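Can it tidy a drawer of leads yet? A visit to the Tromley open day

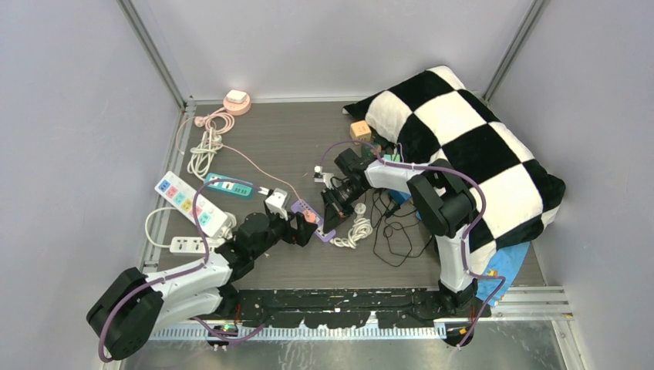

The cable bench at Tromley, with both arms at the purple power strip.

Posted March 13, 2022

Tromley opens its workshop to visitors twice a year, and I went along with one question. I run a small repair counter at the back of a hardware shop, and a good part of my week goes on jobs that need no skill at all: sorting returned extension leads, winding them up, putting them in the right tub. I wanted to know if a machine could take that off me. The invitation said "household and shop-floor chores", so it seemed worth the train fare.

The workshop is on the Clestness estate, in Unit 66, past the tile warehouse. Parking is poor. Sign-in took a while as they had one pen between two desks, and then we were split into groups and given a paper plan with four benches marked on it.

Our guide was Tiburcio Zamudio, who looks after the bench work there. He used to fit kitchens and talks like it. He began with the folding bench, which I will pass over quickly. Tea towels were fine. A fitted sheet was not attempted.

The second bench was packing: tins and boxes into a crate, all the same few sizes. It was quick and dull and I would say that job is nearly done. The Pacheco bakery people in our group were interested in it for trays and asked a lot about cleaning. The answer was that the arms can be wiped but should not be hosed.

The cable bench was the one I had come for. Anyone who has emptied the cupboard under the stairs will know the state of the table. There were power strips in purple, teal and white, one of the white ones with a row of coloured sockets, and leads bundled beside them. Some thin black cable lay in loose loops under the right arm, and a big checked cushion took up the right-hand side. The arms work as a pair, with one gripper to each side of the purple strip.

Tiburcio explained the task as it is set at the moment. The pair must pick one strip, lift it clear of everything else and set it down in an empty space. Winding the lead is a separate task and is further behind. A strip is stiff and keeps its shape, he said, so the software can make a fair guess at where the far end will go. A loose lead changes shape every time it is touched.

We watched several goes. Two were clean. On another the strip came up with a second lead hooked over it, and the arms put both down together. Tiburcio stopped it there and reset the table by hand, which he does often. He has a log of 3000 attempts on this bench since May and told us that the last 2000 were better than the first thousand, but he would not give a success rate to a room full of shopkeepers. I thought that was fair enough.

I asked how long a full table would take, with every strip separated and every lead wound. He said they had not finished one without help. I could do that table in a few minutes with the radio on.

The fourth bench was the Zarnix shelf picker, a bought-in machine with a single arm on a rail. It takes boxed stock off a shelf and brings it to a hatch. It works well provided the boxes are where the stock system says they are. Ours would not be.

There was a price talk at the end. The only figure I wrote down was 3045 pounds a year for the support contract on the shelf picker, before the machine itself. For the cable bench there is no price as it is not for sale.

My view after the day is that boxes and tins are close, flat cloth is getting there, and leads are some way off. A person still has to stand by – and if I am standing by, I may as well wind the leads. I have put my name down for the next open day all the same, mainly to see the winding task.

Practical notes for anyone going: wear flat shoes, bring your own lunch (the van had run out of rolls before we got to it), and ask to do the cable bench first while the group is small. Bags have to be left at the desk. The bus back to the station stops outside the tile warehouse, on the far side of the road.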